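Search this blog Type and press enter

Two hand grippers, one month, and what I think now

3/25/21
by Mulugeta Gidey

I promised to write about the grippers before the end of winter and I did not manage it, so this is for those of you who kept asking. I have now used both of them long enough to have an opinion. I should say first that I paid for nothing. The company where I work, Sumholm, bought one pair from Kadow and one pair from Tijani, and my task was to find out which pair we should order more of. The report for my boss is already finished and it is very dry. What I write here is the part that did not fit in the report.

Both are hand-held grippers. You hold one in each hand, you do the task with your own arms, and the camera and the markers record where the jaws went. Later the recording is used to teach an arm. I like this way of working very much. Before, we moved the arm by a controller, and a simple pick took so long that people became tired and started to make strange small corrections, and the arm then learned the strange small corrections also.

The Kadow is the lighter one. When I first took it in my hand I thought it was a toy, and I was a little unfair to it for the first days. The trigger has a short travel and a soft spring. You can close the jaw slowly, stop halfway, and stay there without your finger shaking. The Tijani has a stronger spring and a longer travel. Zainab Nwosu, who has more hours on these things than any of us, prefers it, and her argument is a good one: with a strong spring you always know where you are. With the Kadow you have to look.

I have small hands and I do not agree with her after the second hour. My thumb does not agree either.

The camera is a different matter. I care more about the view than about the grip, and I spent most of my time there. With a wide lens you get the object, the jaw, and also half of the room. In the beginning I worried about this and wanted everything clean, with a white curtain behind. Aminu Ajayi told me to leave the room as it was. His reason was that the arm will later work in rooms which have chairs and tablecloths in them, and if it has only ever seen a curtain it will be very surprised.

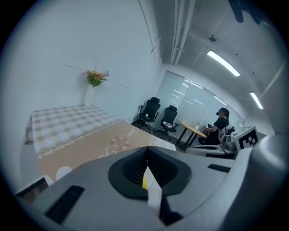
He was right about the background, but the ceiling lights gave me trouble that I did not expect. When the gripper is tilted up, a bright lamp comes into the view and the exposure goes down, and then the object is too dark for the next moments. I tried automatic exposure on both and the Tijani recovers faster. With fixed exposure there is no difference that I can see. So now I use fixed exposure, I set it at the start with the gripper pointed to the place of work, and I do not touch it again. If somebody opens a window shade I set it one more time.

The software is called Fleltulus and it is the same for both pairs, so at least I did not have to compare that. It has one bad habit. If it loses a marker it does not tell you, it only draws a straight line between the last good position and the next good one. On the screen this looks like a beautiful smooth motion. I threw away 19 recordings before I understood why the jaw went through the table. Please check the marker log each time, it is a plain text file and it takes one minute.

How you hold your wrists is important for the same reason. I turn my hands inward when I concentrate, it is a habit from years of soldering, and then the marker goes out of sight of the other camera. Dale MacPherson corrected this by putting his own elbows against his ribs and making me copy him. It looks silly but it works. Keep the elbows low, let the jaws come from the two sides, and do not reach over the object.

For the two-hand tasks I prefer things that stay on the floor. On a table I lean with my belly and the whole view moves. Light objects which can roll are the best test I know, because with them you see at once if one hand arrives earlier than the other. With the Kadow pair I had 34 good lifts in one afternoon, and I was very proud until Suleiman Akpan sat down after me and did better with the Tijani, talking the whole time about his car.

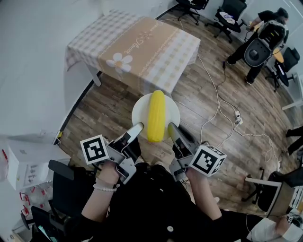
Do you need to buy a pair, or is one gripper enough to start?

One is enough for the first weeks. Most simple tasks, such as moving a cup or opening a drawer, need one hand only, and you will make all the beginner mistakes with the exposure and the markers anyway. Buy the second when you know which spring you like, but take it from the same maker. I tried one Kadow and one Tijani together for 2 days, and my hands closed at different speeds the whole time.

About the repairs I can say less. One Kadow finger pad came off, and I glued it back with normal rubber glue. On the Tijani the pads are held by screws, which I prefer, but the screws are so small that I have already lost 3 of them. Put a tray under it when you open it.

For our order I recommended the Kadow, with the softer spring, and Zainab wrote one page of objection which is attached to the same report. We will get both again, I think. In April I want to try the longer jaws, and if they bend as much as I fear, I will write that also.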